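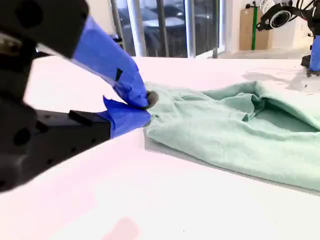
Laundry folding by robots

Laundry folding is one of the household chores most often used to judge how near general robots are to being useful in a home. The task begins with a heap of clean clothes and ends with flat, stacked items. Most adults do it without thinking, and many children can do it at school age. For machines it remains partly solved: single garments of a known type can be folded in good conditions, while a mixed basket in an ordinary room is still beyond most systems.

The subject is usually divided from industrial laundry work, where large machines have folded sheets and towels for decades. Those machines are fed by a person, who spreads the corners by hand, so the difficult part of the work is done before the machine starts.

Why cloth is difficult

A rigid object such as a cup has one shape, and its position can be given with a few numbers. A T-shirt has no fixed shape. It can lie in countless ways, parts of it are hidden by other parts, and each pull changes the whole. A sleeve may be inside the body of the shirt, and the machine has to find this out by looking or by pulling.

Gripping is a second difficulty. Thin fabric on a hard table gives the fingers little to hold. If the grip is too high, it closes on air; if it is too low, the finger pushes against the table. Often two layers are taken where one was wanted, or the opposite. Hotel laundries know the same problem with wet sheets, which hold together and must be separated by hand.

Methods

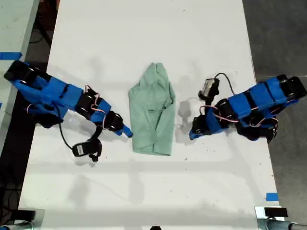 Two-armed systems are the most common choice for folding, as a shirt held at one point only will hang and twist. The arms may be expensive industrial ones, but since small servo motors became cheap many groups build their own from 3D-printed parts. A typical bench has one arm at each side of a table, as with the blue pair reaching in here over a light green shirt, and a small camera module goes with each arm. The shirt in this case is folded to a rough upright rectangle, with the collar bunched at the top and some soft wrinkles left in the lower part. A person might smooth these with the palm. A two-finger gripper has no palm, and flattening must be done by pulling or by dragging a finger over the cloth.

Older methods work in fixed steps. The garment is lifted, its lowest points are found, it is held by the shoulders, laid down and folded along lines that are calculated in advance. This is reliable but slow, and it fails when the garment is of another cut. Newer methods learn from examples, in which a person guides the arms through the work many times and a program is trained to continue in the same manner. Such a program can recover from small mistakes, for instance by taking a missed corner again, but it may behave badly with a fabric or a table it has not met before.

Fingertips receive less attention than programs, although they matter a great deal. Bare plastic slides on cotton, so builders cover the fingers with tape, rubber or cut gloves, and add soft pads at the ends. These coverings wear and move out of place, and have to be changed.

Measuring progress

There is no agreed test. Some authors count a fold as good when the outline is near to a rectangle, others ask a person to say if they would put the item in a drawer. Results are therefore hard to compare. Rūta Ozoliņš, in her survey of folding trials, proposed to report three things together: the type of garment, the state in which it was given, and the time until the arms were at rest again.

In the Vutow bench trial, which followed this proposal, 579 attempts were made with 13 garments. Shirts that were already flat were folded in up to 90 seconds. Crumpled ones took longer, and the most usual failure was a first grip that did not hold.

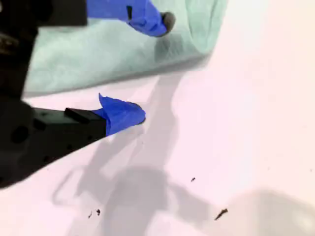 Household products

Several firms have announced a folding machine for the home. The Orkard was a cabinet into which the user clipped each item at the front; it accepted shirts and trousers, but no socks, underwear or bed linen. Farnell showed a similar cabinet with 4 clips and later withdrew it. Critics remarked that a person who has already straightened and clipped a shirt has done the greater part of the job.

The Šimkus project takes another way and uses free arms on a table, with the idea that the same arms could later wipe the surface or sort cutlery. It is offered to laboratories only. Safety near children, price and the space needed are named by its makers as open questions - the last one especially in small flats, where the table is also used for meals.

See also

Robot gripper
Textile handling
Washing machine
Ironing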